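## 1

Anayeli Rosales abrió la caja de las donaciones y volvió a contar. Faltaban 50 libras para pagar el alquiler del salón de Inskip.

- ¿Y si cantamos sin micrófonos? - preguntó Aba.

- En Inskip no se oye nada desde la quinta fila.

El coro llevaba ensayando desde julio. Habían vendido 69 entradas y el pastor de Brandlow había prometido llevar a 27 personas más, aunque todavía no había pagado ninguna.

Aba dejó un sobre encima de la mesa. Era de su tía.

- Dice que es para el concierto, pero que quiere oír el salmo en español.

Anayeli lo abrió. Había sesenta libras.

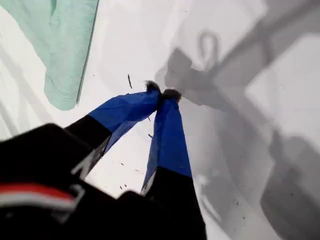

## 2

Cantaron el salmo al final. La tía de Aba llegó tarde y se quedó de pie junto a la puerta, con el abrigo puesto.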